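What does a cabinet do?

When grown-ups talk about the government on the news, they often mention the cabinet. They might say "cabinet met this morning" or "she has been dropped from cabinet". They are talking about a group of people. The name comes from an old word for a small private room, where kings and queens used to meet the few people whose advice they wanted most.

This page explains who is in a cabinet, how they get there, and what they do all day. To make it easier to follow, we will use a made-to-order province called Ilgate. Its parliament works much like the ones in Canada and Australia.

First, the election

Ilgate is divided into areas. In Canada these areas are often called ridings, and in Australia they are called electorates or seats. The people who live in each area vote for one person to speak for them in parliament. That person is called a member.

Ilgate's parliament has 33 members. Most of them belong to a party, a group of people who agree on many of the big questions and work together. A few members may not belong to any party. They are called independents.

To run the government, a party needs the support of more than half the members. Half of 33 is sixteen and a half, and you can't have half a member, so the party needs 17.

Sometimes a seat is won by a very small number of votes. In the area of Arkside, the winner was ahead by 598 votes. That sounds like a lot of people, but it would only fill a middle-sized school. When a result is close, the votes may be counted again to make sure.

Then, the leader

The leader of the party that can get enough support becomes the head of the government. In a province or a state this person is called the premier. For the whole country the title is prime minister.

People do not vote for the premier on a separate ballot. They vote for their own local member, and the members decide who has enough support to lead. This is different from the United States, where there is a separate vote for president.

Ilgate's premier is Bożena Kalinowski. Before she went into politics she taught science at a high school. Premiers can come from any kind of job. Some have been farmers, nurses, lawyers, bus drivers or shop owners.

Choosing the ministers

No one person can look after everything a government does. There are hospitals to pay for, roads to mend, schools to staff and forests to protect. So the premier picks a team of members and gives each one a part of the work. These people are called ministers, and together with the premier they make up the cabinet.

Ilgate has 11 ministers in its cabinet. Each looks after an area of work called a portfolio. A portfolio used to mean a flat case for carrying papers, and the word stuck. Here are some of the portfolios in Ilgate:

Health: hospitals, clinics and ambulances
Education: schools and the training of teachers
Transport: roads, buses, ferries and trains
Energy: power stations, wind farms and the lines that carry electricity
Finance: taxes, and how the money is spent (in Australia this job often belongs to a treasurer)
Environment: parks, rivers, wildlife and clean air

One minister can have two portfolios. In Ilgate the same person looks after both energy and the environment.

How does the premier decide? Knowing a lot about the subject can help, but a health minister doesn't have to be a doctor. The premier also thinks about where people come from. If every minister lived in the capital city, people in small towns might feel left out. So premiers often try to choose some members from the north and some from the south, some from the city and some from the country. They think about who works hard, who explains things well and who gets along with other people. They may also think about who helped them become leader, and newspapers like to write about that part.

Members who hoped to be chosen and weren't can be disappointed. They keep their seats in parliament and go on working for the people in their own area. They are called backbenchers, as they sit on the benches further back.

The swearing-in

Before ministers can start, they have to make a promise in front of a person who stands in for the King. In a Canadian province this person is the lieutenant governor. In an Australian state it is the governor. The ministers promise to do the job properly and to keep cabinet's secrets. Then they sign their names in a book. Families usually come to watch.

What happens at a cabinet meeting?

Ilgate's cabinet meets in a room on the top floor of the parliament building. The meeting begins at 9 am. There is a list of things to talk about, called an agenda, and the premier is in charge of it.

Suppose the island town of Nestia wants a better power supply. When there is a storm, the lights go out, and people have asked the government to fix it. The energy minister writes a plan and brings it to cabinet. The plan says what the work would be, how long it would take and what it would cost.

The other ministers ask questions. The finance minister wants to know where the money will come from. The health minister wants to know if the clinic would be connected first. The transport minister says the road to the harbour will have to be dug up, and asks that this not be done in the middle of summer, when visitors come.

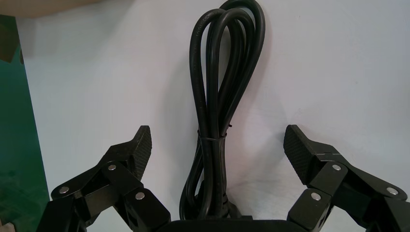 Electricity reaches us through cables. This black one has been folded into loops and fastened with a zip tie.

The ministers talk until they reach a decision. They may say yes, or no, or "come back with a cheaper plan". Most cabinets don't vote with a show of hands very often. The premier listens to everyone and then sums up what has been agreed.

Keeping it private

You can watch a parliament sitting. There are seats for visitors, and you can often see it on television or online. You can't watch a cabinet meeting. What ministers say to each other there is kept private for many years.

There is a reason for this. Ministers need to be able to disagree in the room. One might think the Nestia plan is a waste of money and say so. But once cabinet has decided, all the ministers are expected to support the decision in public. This rule is called cabinet solidarity. A minister who really can't support a decision is expected to resign, meaning they give up the job of minister.

Some people think too much is kept secret, and that voters should be able to find out more about how decisions are made. Others think ministers would stop speaking freely if every word could be reported. People have argued about this for a long time.

Who checks on the cabinet?

Cabinet has a lot of power, so other people keep an eye on it.

The opposition is made up of members from other parties. The biggest of these parties chooses its own team, called the shadow cabinet in Australia. In Canada its members are often called critics. There is one for health, one for education and so on. Their job is to study what each minister is doing and point out mistakes.

Most parliaments have a time called question period (in Canada) or question time (in Australia). Members ask ministers questions, and the ministers have to stand up and reply. It can get very noisy. The person in charge of keeping order is the Speaker, who may tell members to be quiet or even send them out.

Reporters check on cabinet too. They read reports, talk to people and ask the premier questions in front of cameras.

Courts can also step in. If a government does something the law doesn't allow, a judge can say so.

What is a cabinet shuffle?

From time to time the premier changes the team. Some ministers swap portfolios, some leave and some new ones come in. Canadians call this a cabinet shuffle, like shuffling a deck of cards. Australians call it a reshuffle.

Ilgate had one in February. The education minister, whose last name is Yazzie, moved to health. The old health minister was retiring from politics. A backbencher who had been in parliament for 15 years became a minister for the first time, and took over education.

A shuffle can happen when someone retires or gets sick. It can happen when a minister has done badly, or has broken a rule. It can also happen when an election is coming up and the premier wants voters to see some fresh faces.

Do ministers still help local people?

Yes. A minister is still the member for their own area. The health minister may spend the morning talking about hospitals for the whole province, and the afternoon listening to a family who are worried about a dangerous crosswalk near their home. Every member has an office in their area where people can phone, write or visit. You don't have to be old enough to vote to do this.

Words to know

Agenda: a list of things to talk about at a meeting
Backbencher: a member of parliament who is not a minister and doesn't lead for their party on a subject
Cabinet: the premier or prime minister and the ministers
Independent: a member who doesn't belong to a party
Portfolio: the area of work a minister looks after
Resign: to give up a job
Solidarity: standing together and supporting each other

Things to try

Find out the name of the member for the area where you live. Is that person a minister, a backbencher or a member of the opposition?

Hold a cabinet meeting with your class. Give each person a portfolio and choose one problem at your school to solve. Remember that the finance minister has to say where the money will come from.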